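Open day at the Cullbridge workshop

Posted in: Days Out, Robots & Gadgets | May 16, 2019

Right, quick one as I'm typing this up on the train home. Went to the open day at Cullbridge with Rokeya and the club lot, 13 of us in the end, two cars and the rest by bus. Free entry, free tea, queue for the tea. They'd had 478 people through by lunch according to the woman on the door and it felt like it, couldn't move near the stairs.

Only one picture came out fit to use so the other stops are just captions for now. Rokeya has hers on a proper camera and I'll add them when she sends them over. Stops are in the order we walked them.

1. The front hall

Name badges, a floor plan, a screen on a loop. Danilo Pascual did the welcome talk, ten minutes, no slides, good voice. He runs the home tasks team. Main point was that the factory side is mostly sorted and houses are where it gets hard, every kitchen is different and people leave things lying about. Lots of nodding from the parents.

2. Brukum sorting line

Parcels down a belt, arm picks them off by size. Very fast. Loud too, take the ear plugs if they offer you them. The chap running it said 3,312 parcels was their best day so far, and that the soft bags are still a pain because the suction cup can't get a seal. He let a lad of nine or so press the stop button. Highlight of the lad's year I should think.

3. The Hiltton trolley

Self-driving trolley for moving stock between benches. Follows a line on the floor, stops if you step in front, which everybody did, over and over. Carries 600 kilos they say. Somebody asked what happens when the line gets dirty and the answer was "we mop it". Fair enough.

4. Gripper table

Hands on, this bit. A tray of spare fingers and pads to pick up and try, soft ones, hard ones, some with a bit of a hook. Rokeya Akanda (ours, not theirs, she does the club newsletter) got talking to one of the engineers about wear on the tips and we lost her for twenty minutes. Upshot is the pads get swapped far more often than you'd think, and they're moulded in the next room. Would of liked to see that but the door was shut.

5. Gatchalian room, laundry demo

The one I'd come for. Smallest room, longest wait, they let eight in at a time. Two arms, a washing machine, a basket with a couple of bits of washing in it. The talk was about why cloth is so awkward: a box stays box shaped when you grab it, a shirt doesn't, so the thing has to work out afresh what it's looking at each time it takes hold. Someone at the back said same here.

Asked about the door. They teach opening it seperately from the loading, and getting the two to run one after the other is what they've been at since February. Shiny curved glass doesn't help the cameras either, throws reflections all over.

Black grippers either side of the basket, machine door shut, something red on top of the pile. White basket with a tan woven-look rim, nicer than mine.
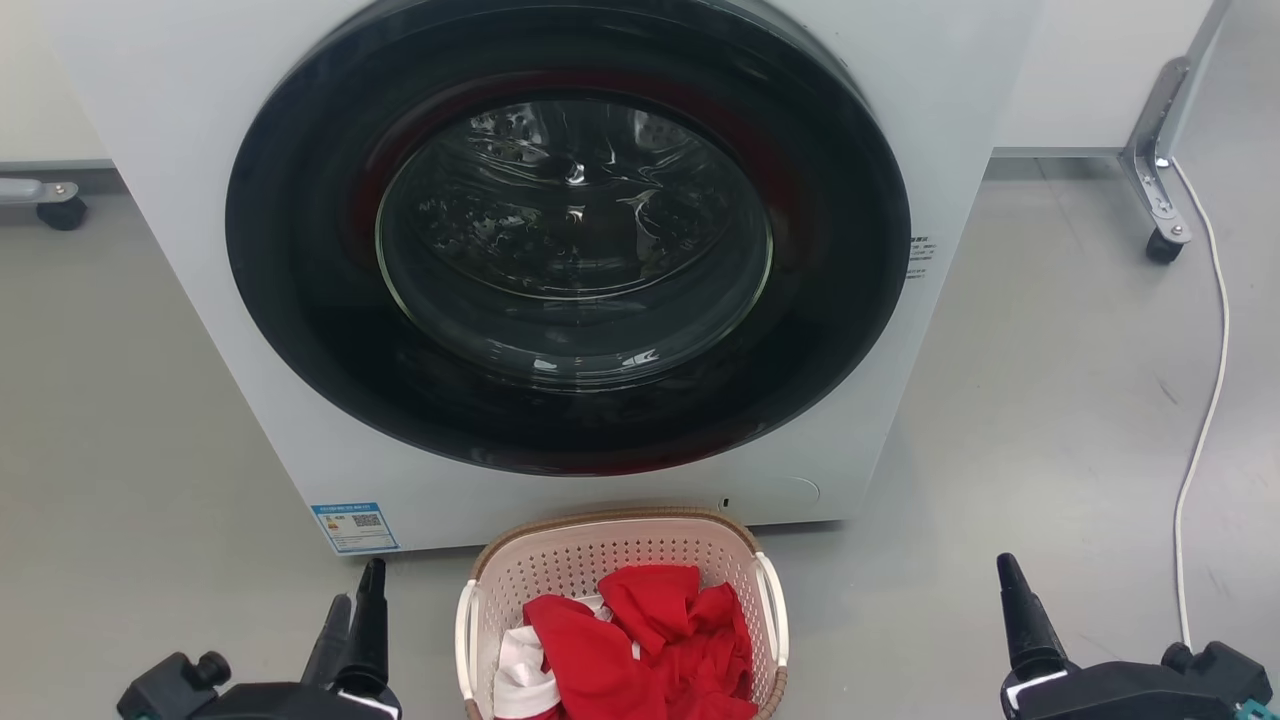
6. Driving one yourself

Back out in the corridor, a pair of handles on a bench, you move them and a small arm copies you. Job was to put a sponge in a bowl. Sounds easy. I got it second go, Rokeya first go and hasn't stopped mentioning it. There's a tiny lag and you end up overshooting, so go slow and let it catch up. Children were miles better than the adults at this.

7. Questions at the end

Danilo again, plus two of the younger engineers. Price came up, no straight answer. Noise came up, quieter than a hoover apparently. A lady asked if it could do a fitted sheet and got the biggest laugh of the day and then quite a serious reply about corners and elastic. They would like to start on bedding next year.

Getting there and that

Bus stops at the bottom of the lane, then five minutes uphill. Car park was full by half ten. Step-free all the way round apart from the gallery over the sorting line. No sandwiches left after one, so bring your own. Next open day isn't fixed yet but there's a sheet at the door to put your email on, I've put the club's down.

Thanks to Danilo and his team for putting up with us. If you were in our group and want copies of anything, ask me or Rokeya at the next meeting.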